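Zeltent Robotics
About us

Home | About us | Open days | Work with us | Contact

Who we are

Zeltent is a robotics company in Utdale. We teach machines to do household jobs, mostly in bathrooms and kitchens. Wiping a basin, opening a cabinet, hanging up a towel and putting the cap back on a tube of toothpaste are the kinds of jobs we spend our days on.

We started in a rented half of a tyre warehouse on the Gullard side of town and moved to our current building when we needed more floor. The front half is the workshop and the back half is the demonstration floor, where the open days are held. Offices are upstairs. There is no lift at present, so meetings with anyone who can't manage stairs are held in the kitchen on the ground level.

We don't make robots from scratch. We buy arms and bases from other manufacturers and write the software that runs on them. We also design and build our own hand-held grippers, which people use to show a job being done before a robot tries it. A person can get through a lot more cupboard doors in an afternoon than a robot can, and the recordings are cleaner when the person has done the job a few hundred times already.

What we work on

Our main project is called Sarkar. It covers cleaning and tidying around a bathroom vanity. We chose vanities when a local joinery offered us display units at a good price, and we have stayed with them. They come in many heights and widths, the taps differ, the doors and drawers open in different ways, and the surfaces are often shiny, which cameras don't like.

Sarkar has 351 separate tasks on its list. Some are very short, such as picking up a sponge. Others take several minutes. At the end of last financial year we had recorded 1392 hours of people doing them. Of the 351 tasks, 107 now run on a robot to the standard we set for ourselves, meaning nine clean attempts out of ten on a unit the software has not met before. We publish the list on the Sarkar page and update it each quarter, including when a task drops off.

We also do a small amount of contract work for aged care providers and for companies that fit out hotels. We can't list those clients here. If you are looking for that sort of work, the contact page has a form for it.

Open days

We open the demonstration floor to the public twice a year, in March and again in September. Doors open at 10 am and we finish at 3 pm. Entry is free but you need to book, as the building is only rated for a certain number of people at once. School groups are welcome in the first session. Please send the number of students and their year level with the booking so we can put enough staff on.

The day runs in the same order each time:

10 am. Welcome and safety talk. Closed shoes are required on the demonstration floor. We keep a few pairs of loan shoes at the front desk but not in every size.

10.30 am. Robot demonstrations. Two or three tasks from the Sarkar list, run at normal speed. We don't speed them up and we don't stop the session if one fails. The operator will explain what went wrong if they know.

11.45 am. Recording demonstration. A staff member wears the harness and works through a set of tasks with the hand-held grippers. A second person hands over spare parts and keeps an eye on the cables.

12.30 pm. Lunch. There is a sausage sizzle in the car park, run by the Gullard junior netball club. It is cash only.

1.15 pm. Hands-on session. Visitors aged 12 and over can try the grippers themselves.

2.15 pm. Questions, then close.

Since the first open day we have had 1196 visitors through. The busiest was the one straight after we moved, when the queue went past the bus stop. Bookings were brought in after that.

The recording demonstration

Most people book to see the robots and end up asking more questions about the recording. The equipment is simple to look at. There is a gripper for each hand, and each one carries a white cube printed with black and white patterns. Cameras read the patterns to work out where the gripper is and which way it is turned. A monitor is mounted on the shoulder harness.

The person recording stands at a vanity and does the job as they would at home, only with grippers for hands. It takes new staff a week or so to stop reaching with their fingers. Drawers are the easiest to learn. Round knobs are the hardest, and small bottles are not far behind.

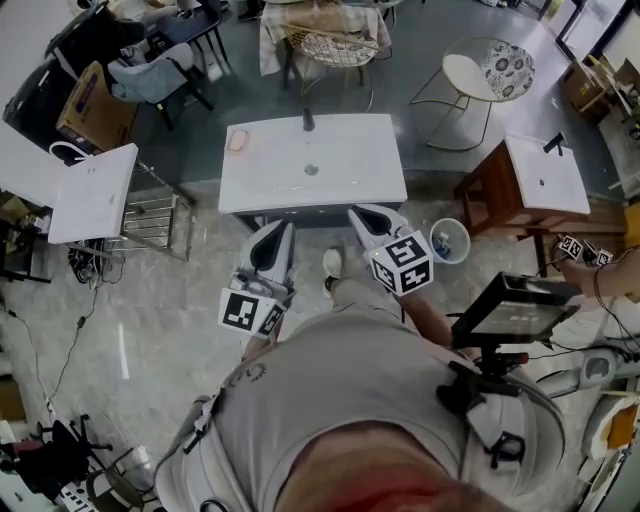

A teacher from Utdale wrote to us after the March open day that her Year 9 class had expected the robots to be the hard part, and that the students were surprised how tiring it was to open a cupboard with the grippers more than a few times. She asked whether the hands-on session could be longer. We have since added 15 minutes to it, and the times listed on this page include the change.

What happens to the recordings

Recordings made by our staff go into the Sarkar collection. Recordings made by visitors in the hands-on session are deleted the same afternoon. We don't use them for training and we don't keep copies. If you would like to become a paid recorder, see the Work with us page. Shifts are four hours with a break in the middle, and no technical background is needed. Good shoulders help.

Getting here

We are a ten minute walk from Utdale station. Turn left out of the main exit, follow the rail line to the roundabout and take the second street. Parking on site is limited to staff and accessible spaces on open days. There is free parking at the oval, which is not available when there is a home game. Bikes can be locked to the rail beside the roller door.

The demonstration floor is level with the street and has an accessible toilet. The space can get noisy. If you or someone in your group would prefer a quieter visit, tell us when you book and we will fit you in during the lunch break, when most of the equipment is switched off.

Photography is allowed on the demonstration floor but not in the workshop. Please ask before photographing staff or other visitors.

Bookings for September open in July.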